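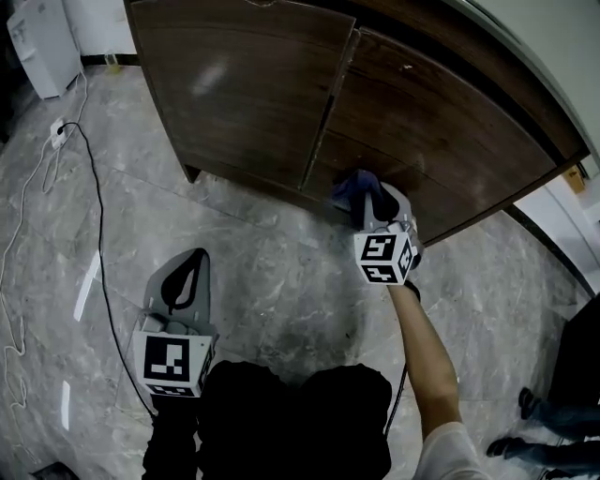 *Wiping down the cabinet doors with the hand-held grippers, blue cloth in the right one.*

4th January

Hi all,

This is the equipment update for the Derkden house-cleaning project, with what we've spent, what we'd like to spend and the one thing I need a yes or no on before March. I'll keep the technical stuff short because the full log is in the shared folder (the tab called "hours" is the one you want).

**Where we are.** Wiping is going well! We've been working on furniture fronts, and the curved doors on that dark cabinet have turned out to be a great teacher. A flat door is easy enough, you press and slide. On a curved one you have to keep turning your wrist or the cloth bunches up, and I've gotten a lot better at it than I was in the fall. We now have 337 usable wiping recordings against the 100 we promised you for this stage, so I'm feeling pretty good about that part.

**What we've spent.** The two hand-held grippers, the marker cubes and the first set of spare fingers came to $1,651, all from Grullora. That's a little under what I'd put in the plan, and the difference went to finger pads and a stack of cloths. Cloths are cheap but we go through them like crazy, so I've given them their own line this time instead of hiding them under "misc."

**What I'd like to buy next.** A second pair of grippers plus a spare cable for each side. Right now if one gripper goes down, the whole day goes down with it, and I lost most of a session before the holidays waiting on a replacement part. I got two quotes:

- Grullora, same model as now: $3,101 with cables, spare fingers and shipping
- Flitero: a lower sticker price, but the cables are extra and our marker cubes won't fit their mount

I'm leaning hard toward Grullora. With Flitero we'd have to redo the mounts and recalibrate everything, and that's a week of my time I'd much rather put into recording.

Longer cables are on my list too. We plug in at the wall and run across the floor, which is fine in one room and a pain the minute we want to work on something farther away. I asked Kazemi about battery packs, and they do make one that would work, but it adds weight right at the hand and my forearm votes no. I've left it out of the request for now.

**What I haven't figured out.** Storage. The recordings are bigger than I planned for and I don't have a number I trust yet. I'll send one separately when I do, and please don't hold up the gripper decision for it.

**What I need from you.** An OK on the $3,101. Grullora is holding the quote through the end of the month, and if the order goes in by then we'd have both pairs running in March, when we start on drawers and shelves. Happy to get on a call if that's easier than email.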